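By March, Villads Snorradóttir had tidied the same table 534 times and her own flat not once.

The Ako people wanted variety. Tidy it cheerfully, said the sheet. Tidy it as though guests are coming. She squeezed the grey handles, nudged the mug a hand's width toward the lamp, and tidied it as though the guests were her mother's side.

"You're hesitating before the mug," said Botero, from behind his laptop.

"I'm thinking."

"Could you think after? It'll learn the hesitating."

So somewhere down the line, in a kitchen in Moncton, a machine would pause over the crockery with a faint air of regret. She rather liked that. It was the closest she'd come to having a kid. 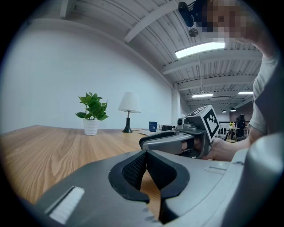
Nyamweya, on the other pair of grippers, hadn't hesitated since lunch. His mugs went down like rubber stamps. Head office adored him.

"Forty more," said Botero, "then we swap the plant."

"For what?"

"A different plant."

She picked up the mug, and paused, a bit longer this time, and put a sigh in it for whoever was in Moncton.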